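Home | News | Calendar | Members | Projects | Contact

Club news

Laundry group moves on to shirts and coats

14 comments | Share

The laundry group has finished the first part of its summer project, and this item covers what was done, what the numbers look like and what is planned up to December. Members who only come to the general meetings may not have followed it, so some of the background is repeated.

The project started as a towel project. Last year the group taught a single arm to fold a hand towel on a flat table, using recorded demonstrations. It worked well enough to show to visitors, and it became the standard demo for new members. The problem with it was that the table was always the same table, the light was always the same light, and the towel was placed in nearly the same spot each time. When someone moved the table to the other end of the workshop, the success rate dropped to a level we did not bother to write down.

This year the group voted to work on garments and to do it in furnished rooms. The task is easy to state. A piece of clothing is lying on a bed or hanging on something. The robot has to find it, get hold of it in a sensible place, and either lay it out flat or put it on a peg. No folding is included in this stage.

The work is split between two teams, which chose their own names as usual. Team Tinix handles the arms, grippers and everything to do with control. Team Idetby handles the recordings, the labels and the training runs. There was some discussion about whether this split is a good idea, as it means that the people who drive the robot are not the people who find out later that a recording is useless. For the summer we kept it. From the fall on, each person will spend at least two sessions on the other side.

How a session goes

One member drives the arms, one member watches the screens and calls out problems, and a third resets the garment between attempts. A full attempt is one recording. The driver says "start," does the task, says "stop," and the person at the screens marks it good, bad or unsure. We change jobs after every hour, and the driver may ask to change earlier. Driving is tiring, mostly in the shoulders.

The reset person has the least popular job and the most important one. If the shirt is dropped in the same way each time, the model learns that one way and nothing else. The rule is now written on the session sheet: pick the garment up completely, turn it over at least once, and let go from standing height. Do not arrange it. Several early recordings had to be thrown out for shirts that were nearly laid out already. 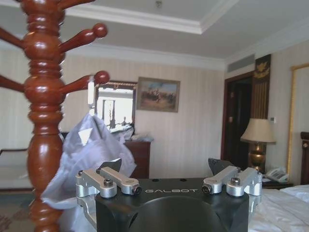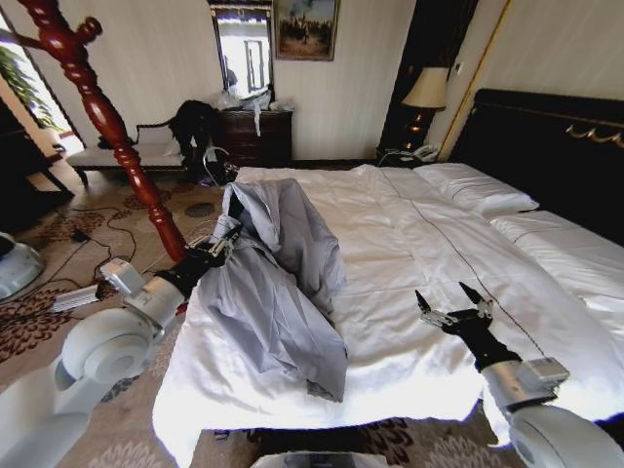
Wrist view at the coat rack, then the head view with a gripper on the gray garment.

Both views are stored with every recording. The head view is what the model uses to decide where to go, and the wrist view is what it needs in the last few inches, when the arm is often blocking the head camera. In the towel project we only had the overhead view and got away with it. With shirts we did not. A test with the wrist views switched off was run early in the summer, and the arm closed on air or on the bedding more often than it closed on cloth.

Bedding is the main difficulty on beds. A gripper that comes down a little too low takes the cover along with the shirt, and the whole lot comes up together. White bedding and pale clothes make this harder to see for the model and for the person at the screens. The drivers now approach the cloth at a fold or near the collar, where there is some thickness to grab, and close slowly. It costs a few seconds per attempt. The group agreed it was worth it.

Coat racks have a different problem. The pegs stick out in several directions and some of them are always behind something. From the wrist, the peg you want may fill half the picture or be out of it. Glossy wood also changes a lot in appearance depending on where the window is. Team Idetby asked for more recordings with the rack turned between attempts, and these will be made next.

The numbers

The target for the summer was 400 recordings. We made 407. Of these, almost 300 were marked good on the second check. The rest were marked bad or unsure, and the unsure ones are being looked at again by two people who were not present when they were made.

The most common reasons for a bad mark were, in order: the garment was too neat at the start, the driver paused for a long time in the middle, the gripper took bedding as well, and one of the camera views was missing. The last one is our own fault and should not happen again. The recording program, which we call Do, would start even if a camera had not come up. It now refuses and gives a message. Members who have the old version on their laptops should replace it before the next session – the new one is in the usual folder.

Long pauses are harder to fix. Drivers stop when they are unsure, which is natural, but the model then learns to stop too. Faraji Temba has written a one-page note on this for new drivers. The short version is that you should decide where you are going to grab before you say "start," and if it goes wrong, carry on and correct it without stopping to think. A recording with a small mistake and a clean correction is useful to us. A recording with a long wait in it usually is not.

First training results

Team Idetby did a first training run on the good recordings from the beds only. The model can find a shirt and get hold of it in most of the tries we gave it. Laying it out flat is much weaker. It tends to lift one corner, move it a short way, put it down and lift the same corner again. The two arms also do not work together as much as they do in the recordings. One arm does the job and the other one hovers.

We think part of the cause is in how we drove. Several of us are right-handed and did most of the first grab with the same arm without noticing. For the next block, the session sheet will say which arm has to make the first grab, and it will alternate.

No training has been done on the coat rack recordings yet. There are too few of them and the labels are not finished.

Spare parts and cables

Fingertips wear down and should be checked before each session. The check takes a minute. Look at the pads, look at the screws on the finger links, and open and close each gripper fully by hand command before anyone starts recording. If a screw can be turned without effort, tell Team Tinix and do not just tighten it yourself. They keep a list, and they want to know which ones come loose.

Please also take care with cables on the floor. We use long runs to reach the outlets in furnished rooms, and they end up across the places where people walk. Lay them along the walls or under the edge of the bed where you can. The reset person should call out before stepping across.

Rotix entry

The club has entered the student class at Rotix, which takes place in December. Entries in our class have to do a household task in a room the team has not seen before, with a garment supplied by the organizers. We do not know the garment or the room in advance. This suits the way the project has been going, and it is the reason we want as many different rooms and clothes as possible before the end of the fall.

The entry form needs a short description, a parts list and a video without cuts. The description is done. The parts list is with Team Tinix. The video will be made last, when the laying-out part works more reliably than it does at present.

What we need from members

Clothes. We have plenty of T-shirts and very little else. Long sleeves, light jackets, knitted tops and anything with a hood would be useful. They need to be clean and you will not get them back in good shape, so please bring things you no longer want. Nothing with loose beads or long strings, as these catch in the finger links.

Time at the screens. You do not need to know how to drive or how to program to do this job. Someone will sit with you for the first half hour. Members who have done a few sessions at the screens usually move on to driving, and that is the easiest way in.

Label checking. This can be done at home. You watch a recording, mark the moment the gripper closes on the cloth and the moment it lets go, and go on to the next. If you can do a small batch each week, write to the project list and you will be given access.

The next planning meeting is on 6th August in the workshop. The room list for the fall will be settled there, along with who goes to Rotix. If you want to be considered for the travel group, come to the meeting or send a note before it. Garments can be handed in on the same evening – use the box by the tool wall and put them in a bag with your name on it.

Share this item | 14 comments | Previous item | Next item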